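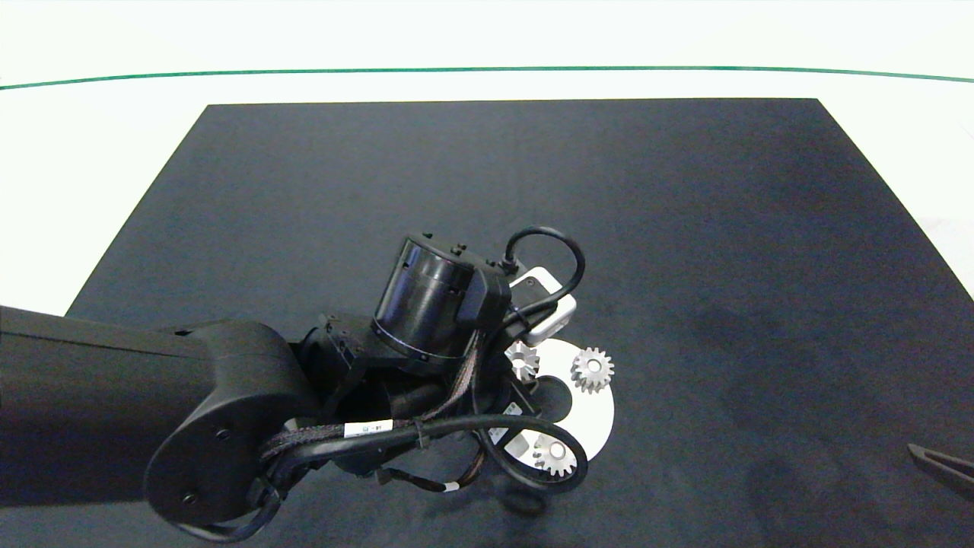
Às cinco da manhã de domingo, quando a maior parte de Grorkcombe ainda dorme, Bláthnaid Tierney já leu as marés em voz alta duas vezes. A primeira vai para o ar. A segunda é para ela, com o microfone desligado, porque gosta do som dos nomes dos portos.

Conheci-a na cozinha da Rádio Kulari, que é também arquivo, sala de espera e, em dias de eleições, segundo estúdio. A emissora tem uma potência modesta e um alcance que depende do vento, dizem os ouvintes, embora o técnico, Joris Dekker, jure que o vento não tem nada a ver com isso. Cheguei para ficar uma manhã e fiquei quatro dias!

O que me prendeu foi o noticiário local. Dura nove minutos e é uma maravilha: o preço do gasóleo no cais, a estrada cortada junto à ponte velha, uma reunião de câmara resumida com uma clareza que já quase não se ouve nas rádios grandes. Sabina Čierny escreve-o à mão, em frases curtas, e depois risca metade. «Se eu tropeço ao ler, o ouvinte tropeça a ouvir», explica, e volta a riscar.

Foi Sabina quem passou o inverno atrás da história da água. Em janeiro, os moradores da parte alta começaram a telefonar por causa da pressão nas torneiras, e ela anotou cada chamada num caderno de capa verde – 107 ao todo, com rua, hora e nome. Leu a lista inteira em antena, sem comentários. Levou quase uma emissão completa. Na semana seguinte, a empresa municipal mandou um engenheiro ao estúdio, e a entrevista, conduzida por Murray Poirier, continua a ser a mais pedida da casa.

Poirier tem cinquenta anos de rádio e uma voz que parece vir de dentro do móvel. Começou a ler resultados de futebol e ainda os lê, aos sábados, com o mesmo entusiasmo para a primeira divisão e para os juvenis. Pergunto-lhe se tem saudades da redação do Vikley, o jornal onde trabalhou até fechar. Tem, claro. Do barulho, sobretudo, e de um chefe que devolvia os textos com uma única palavra escrita no topo: «Quem?»

A pergunta ficou. Está agora na parede da Kulari, em letras de imprensa, por cima da chaleira, e os estagiários aprendem-na antes de aprenderem a mexer na mesa de mistura. Quem disse, quem pagou, quem ficou sem água.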